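Break Room and Test Kitchen Automation, Titbridge Site: Gallery

Last updated Jun 25, 2024
Compiled by Javiera Barrientos, process engineering

Gumora makes chilled ready meals at Titbridge. Every recipe is reheated and tasted in the test kitchen before it is released, and until this spring all the reheating was done by hand. The pages below cover the bench simulation used to plan the change, and the shift arrangements that came out of it. Brineo did the modeling.

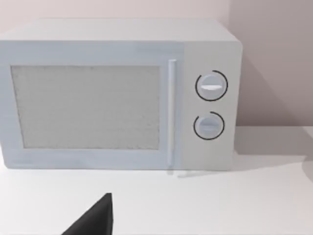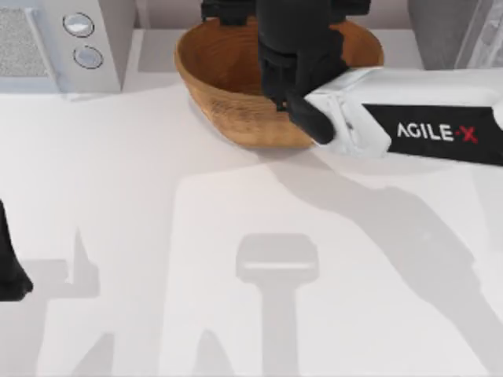
Reheat bench model, both views rendered.

The reheat station is the part of the kitchen where most of the repeat handling takes place. A technician loads a portion, sets power and time, waits, stirs, probes, and records the result. The log for the last full quarter before the project shows 1373 cycles, of which 846 were straight repeats with no change to the recipe. Brineo built the bench in simulation first, and the technicians reviewed it before any equipment was ordered. Their first comment concerned the controls. With two round knobs stacked on the front of the oven, the order of operation has to be written down, and our old instruction sheet only said "set the oven." It now names the upper knob and the lower knob separately and gives the position for each. Their second comment was about the bowl. In the model it is an oval one with a wood grain and a smooth rounded rim, and the gripper comes down into it from above. Our own portions go out in straight-sided trays, so the approach heights had to be worked out again for the tray.

Job content
Two technicians per shift worked the reheat bench. Under the new arrangement one technician supervises the bench and the second moves to sensory prep, which had been short of hands for a long time. No positions were removed. Job descriptions were reissued and the pay grade for the supervising role went up one step. The grade change took longer to agree than the software did.

Handling and strain
The occupational health file for the old bench lists wrist and shoulder complaints, mostly from lifting and stirring at arm's length. Stirring stays manual for thick sauces. Anything over 100 grams of added liquid is also poured by hand, as spills were the main fault in the simulated runs and cleaning one up stops the whole bench.

Records
Technicians used to write core temperatures on a paper sheet and type them in at the end of the shift. Temperatures will now be logged at the probe. The paper sheet is kept as a backup and is still filled in for allergen recipes. Several people asked whether cycle times would be used to rate individual staff. They will not, and this is written into the site agreement. Cycle data is stored by recipe number only.

Training
Each technician gets one day on the simulated bench and two on the real one. The simulated day covers start, pause, recovery after a missed grasp, and safe approach. The missed grasp exercise was the least popular and has been shortened. Night shift asked for printed cards at the bench; these are in the drawer under the label printer.

Open items
Noise. The extraction fan and the label printer together already make speech difficult at the bench. A reading will be taken with everything running.

Vocabulary. The modeling team says "episode" and the kitchen says "cycle." Reports to the kitchen use "cycle."

Tray change. Purchasing is moving recipe family Bravo to a shallower tray in July. The approach heights will need to be set again for that family, and its 141 stored settings checked one by one. Until that is finished, Bravo recipes stay on the manual bench with two people.

Door handling. The handle is a slim vertical bar in the model. The production oven has a push latch. The door motion in the training material should be read as a placeholder and will be replaced.

Comments on the job descriptions go to the shift lead. Comments on the model go to Javiera Barrientos, with the recipe number in the subject line.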